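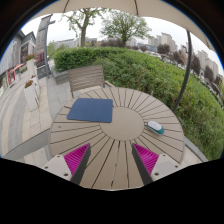 They should bring the desks out here every spring, one visitor told the group by the door, and plenty of heads nodded. I was one of them. I'd gone to the April open day at Grarkeo mostly to see the outdoor work tables, and I stayed so long on the patio that I nearly missed the indoor part altogether!

Grarkeo shares the old Duman yard with a couple of small workshops, and for the open day they let people try the outdoor spots for real. You sign up at 2, pick a table and do your own work on it for as long as you like. I had 13 emails waiting, so I got to find out quickly whether I could think outside. (I could. I cleared more than eight before I looked up.)

The round tables were my favorites by far. The slats spread out from a plain disc in the middle like rays of the sun, and I kept running my hand along them. A square table is easier if you spread papers everywhere, I'll admit, but a round one lets you shift your chair along with the shade, and that matters a lot by midafternoon.

I asked about using a mouse on a slatted top, as I'm hopeless with a trackpad. Bring a pad, they said — the seams can make the pointer jump. 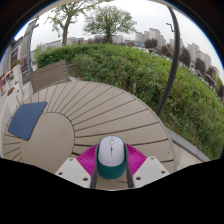
I tried it both ways at my own table, and on the bare slats I could feel a small bump at every seam when I moved sideways. Fine for reading, annoying for spreadsheets. With a pad under it I forgot all about it. I'd also pack something heavy for loose paper, and a hat.

Indoors there was a short tour of the Pravow room, where they test finishes for outdoor furniture. Five sample boards had been left out in the weather all winter, and it was great fun guessing which was which. I got two right.

Coffee was in the hallway, with very good cinnamon rolls. Parking is tight, so take the Rumow bus if you can; it stops right across from the gate. The next open day is planned for the fall, and I've already asked for the same table.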